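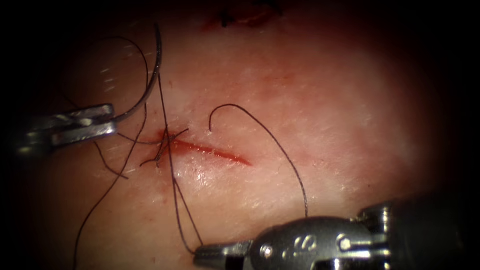
2019-12-10

Suturing bench, Cukix pads. Auto mode ties, the tech watches and takes over when thread fouls. Log stands at 168 stitches since June, 2 pads left in the box.

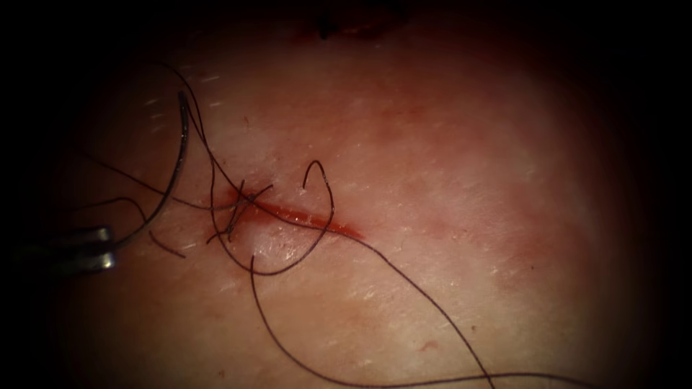

Thread slack is still what eats the time. The Condilari setup has the techs sitting at the console all shift, and they say watching is more tiring than sewing by hand was. Kison wants one person on two benches. I'd hold off – hand practice has dropped and takeovers are getting slower. Asked for an hour of manual work per shift. Joly to order pads.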